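Notebook – gift bag packing, bench 2

Carrying on from the last page. The Candik bags arrived and I signed for two cartons. Flat packed, paper, string handles already threaded. The sample we had in spring was a heavier stock and I liked it better, but these fold cleaner at the base and they stand up without help, so we keep them.

Base test first. Put a 300 g weight in one and left it on the bench through lunch. No sag and the bottom seam held. Went up to 210 g over that, still fine, then lifted it by the string and one knot started to slide. Retied it with a double knot and it held. Note for whoever threads the next lot: double knot, inside the bag, tail no shorter than a fingernail.

Fill order, first try:
tissue, one sheet, crumpled
soft pieces
round pieces
card on top, facing the front

Did not like it. The round pieces go straight down the sides and end up under the tissue, and the card slides down after them. Second try with round pieces first and tissue over them was better. The soft pieces then sit on the tissue and keep the card up. Orsolya Hajdu came by and packed one her own way, with the long felt pieces folded in three, and hers closed flatter than mine. We'll use her fold.

The long pieces are the slow part. Rolled up they spring open again before the next thing is in. Folded in three they stay put if you press the fold with the flat of your hand. Domell's sheet says to roll them. I wrote "fold" on our copy and pinned it over the scale.

Stock after the first carton: 83 bags good, 19 set aside with the string pulled through on one side. Those can be rethreaded, no need to send them back. Vidal wants the numbers anyway, so I've put them on the order form. Celler labels are not here yet. Leave the fronts bare and don't write on them in pencil, it doesn't rub out of this paper.

Scissors from bench 2 are missing again. Used the ones from the sewing drawer, which are too blunt for string and leave a frayed end.
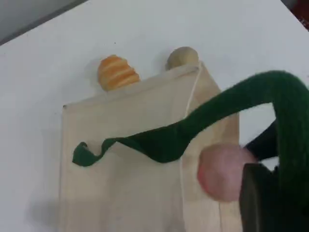 Bench 2, May

White table is good for this job, everything shows up on it. Beige bag standing, string down the right side, the long green piece over the front of it. The striped orange one and the small tan ball are behind the bag. The green looks right against the beige. I had wanted to change it for something lighter and I'm dropping that idea.

The thin end of the green curls. Ask Orsolya if a press under a damp cloth would flatten it or just mark the fabric. Try it on a scrap piece before touching any of the good ones.

To do
– rethread the 19
– second carton, same base test, one bag is enough
– chase Celler for the labels
– more tissue, we have one pack left
– new scissors, and tie them to the bench this time

Stopped at 4:40. Cartons are under the bench with the open one in front.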